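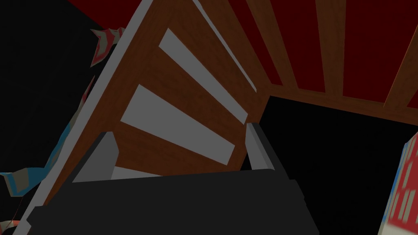
I have spent most of October on a single question, which is when a planner should be allowed to close its fingers on something. It sounds like such a small decision! You have a target pose, you have a path that doesn't bump into anything, you arrive, you close. But my simulated gripper has been arriving beautifully and then grabbing at nothing, or grabbing at a corner, and I finally sat down with a cup of tea and looked at things from the wrist camera instead of from the nice wide overhead view I usually keep open. And there it is, really. A tilted wooden panel running right up between the two fingers, pale inserts set into brown wood, a big patch of plain black off to the right, and rafters overhead in the same wood grain as the panel itself. If I were a piece of perception code and somebody handed me that, I think I would want a little more time.

Some background for those of you who haven't been following along. Kivi is my small planning stack, the one I started as an evening project and which has since eaten my evenings. It takes a segmented view from the wrist, fits planes to whatever it believes is the target, proposes a set of grasps, and passes the best ones along to a motion planner that checks them against the collision model. Lureck is the piece that does the plane fitting. I wrote most of it two years ago and I am still apologizing to myself for some of the variable names.

The trouble was in how Lureck scored its candidates. It liked large flat areas, and it liked them to have one steady color, so a pale insert would win over the wood surrounding it nearly every time. Then the grasp sampler would go looking for edges, and the edges it found were where insert meets wood. Those are lovely crisp lines in the image and perfectly useless for a gripper, because you can't get a finger behind them. The edge I want is the outside one, where the thickness of the board shows as a thin gray strip. To a person it's obvious. To my scoring function it was a skinny, unimportant little region with too few points in it to bother with, and it got thrown out before anybody downstream ever had a say.

I complained about this at some length to Indrek Rozīte, who has put up with a lot of my complaining over the years, and he asked me why color was in the score at all. I opened my mouth to explain and found I didn't have an explanation. I had put it in for an old tabletop setup full of plain boxes, where it helped, and it had just come along for the ride ever since, like the rubber bands in the back of the kitchen drawer.

So out it went. Lureck now fits on depth first and only uses color to break ties, and thin regions get to stay if they run along the border of a bigger one. I also added a check right before the close command. The planner takes one more wrist view, asks whether there is solid material between the fingers and whether the two contact faces are on opposite sides of the same body, and if the answer is no it backs off and tries the next candidate. It costs me 30 milliseconds, and I spent a whole evening feeling guilty about them before deciding that I didn't mind.

I reran the full batch overnight, all 658 starting poses, with the logging turned up much too high (sorry, hard drive). The empty grabs are nearly gone. What's left is a stubborn little family of 6 poses where the approach comes in so close that the panel fills up most of the view, and Lureck can't find an outside edge because there isn't one in sight. I have a feeling that wants a fix in the planner, something like a penalty on paths that lose track of the border too early, and Piret Mockus has sent me a note on how she handled a similar thing in Wesell, with a visibility cost that fades out over the last stretch of the approach. I've read it through once and understood maybe half. I'll try it with a fresh head.

One more thing, for the handful of you who build from source. The config key for the color weight still exists, so your old files will load, but its default is now zero. If you were relying on it, set it by hand and please write and tell me what you're using it for, I'd love to know. The replay viewer also has a wrist view button now, next to the overhead one, and I've been leaving it switched on.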